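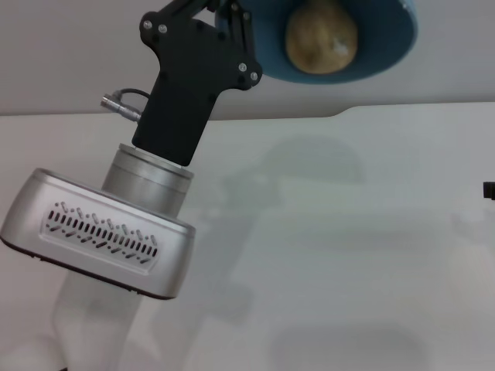

A potato in a blue bowl at the second bench, Hullness open day.

The doors of the handling laboratory at Hullness opened to the public on 14 Aug 2021, for the first time in nearly 30 months. The programme promised short demonstrations, a tour of the workshop and a chance to put questions to the staff. Most of those who came wished to see the arms at work, and it was towards the benches that they went first.

The laboratory was founded to study a narrow matter: how a machine may pick up and set down food that differs in size and shape from one piece to the next. Its main partner is Prirkel, a supplier of prepared vegetables to schools and hospitals in the Gornton district. Tins and cartons have been handled by machine for many years. A potato is a harder case. It may be long or round, its skin may be smooth or rough, and it does not always lie the same way twice.

Mervyn Whiteley, who directs the laboratory, opened the first demonstration with a brief account of the task. The arm is asked to deal with a single potato and a single bowl on a plain table. The exercise is repeated with small changes in where things are placed, and each attempt is recorded in full, including those that fail.

"Visitors expect speed," he told the group. "We would ask them to look at the placing. A bruised potato is of no use to a kitchen, however quickly it was moved."

The records kept at Hullness now cover 1565 attempts with potatoes alone, and 202 of these were set aside for closer study after a slip or a poor grip. Staff go through such cases one by one, comparing the view from the wrist of the arm with the view from further back. The two seldom tell the same story.
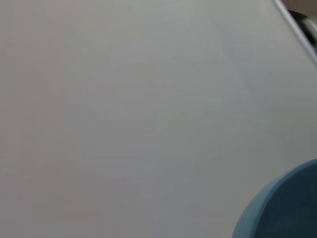 A camera fixed close to the gripper sees very little for much of a movement, and the staff have learned to be patient with it. A stretch of bare table and the curve of a bowl may be all there is to go on until the arm has travelled further. Hakim Jugah, who prepares the recordings for study, explained that these plain views are kept with the rest. The system must be able to carry on sensibly when there is little in front of it.

Questions from the floor were many. One visitor, a retired school cook, asked whether the machine could tell a good potato from a bad one. Mr Jugah replied that it could not, and that the present work made no attempt to teach it. Another asked about onions. Trials with onions are planned for January, he said — loose skins are expected to cause some difficulty.

The afternoon closed with a talk in the Oei Room on the place of such machines in public kitchens. Mr Whiteley was careful in his claims. Prirkel has 13 people on its sorting line, and the company has stated that none of their posts depends on the outcome of the study. Its interest lies in the early shift, which has been hard to fill.

A further open day is under discussion. Schools and catering colleges that would like to be told of the arrangements are invited to write to the laboratory office at Hullness.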